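Werkstattbuch, Juli, Eintrag 14:20 Uhr
Leimversuche Knochenleim / Hautleim, zweite Reihe
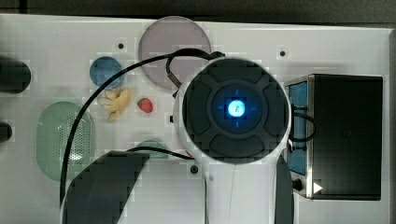
Gestern Abend noch den Hautleim von Tuvach angesetzt, 1 Teil Granulat auf 2 Teile Wasser, über Nacht quellen lassen. Heute früh im Wasserbad auf 60 Grad gebracht und dort gehalten. Mirsad hatte beim letzten Mal 70 Grad, das war mir zu viel, der Leim roch danach streng und zog kaum noch Fäden.

Verleimt wurden 4 Paare Buche auf Buche, stumpf, Längsholz. Flächen frisch gehobelt, Hölzer auf der Heizplatte leicht angewärmt. Offene Zeit ist trotzdem kurz, beim dritten Paar fing der Leim schon an zu gelieren, bevor die Zwinge saß. Paar 3 also mit Vorsicht bewerten.

Bruchversuch an der alten Reihe (Knochenleim, von Clyde verleimt):
Probe A: 1.366 N, Bruch fast ganz im Holz
Probe B: 764 N, Bruch in der Fuge, Leim glasig und stellenweise gar nicht benetzt

B ist für mich eine verhungerte Fuge. Clyde meint, er habe die Zwinge zu stark angezogen, das passt zum Bruchbild. Probe C ist beim Einspannen verkantet und fällt raus.

Feuchte der Hölzer habe ich diesmal vor dem Verleimen gemessen und mit Bleistift auf die Stirnseiten geschrieben. Bitte nicht abschleifen! Bei der ersten Reihe fehlen die Werte komplett, deshalb ist der Vergleich zwischen beiden Leimen nur bedingt brauchbar.

Nuala fragt, ob wir Harnstoff zugeben wollen, um die offene Zeit zu verlängern. Würde ich erst in der dritten Reihe machen, mit 3 Prozent auf das Trockengewicht. Sie hat aus der Geigenrestaurierung Notizen dazu und bringt sie mit.

Offen:
Zwingen morgen früh lösen, Proben danach noch liegen lassen und erst nach einer Woche brechen.
Leimtopf auswaschen, der Rest vom Knochenleim ist verschimmelt und kommt weg.
Neues Granulat bei Wojcik anfragen, Tuvach liefert nur noch Säcke zu 25 kg.
Thermometer vom Wasserbad gegen das zweite prüfen, die beiden lagen heute 2 Grad auseinander.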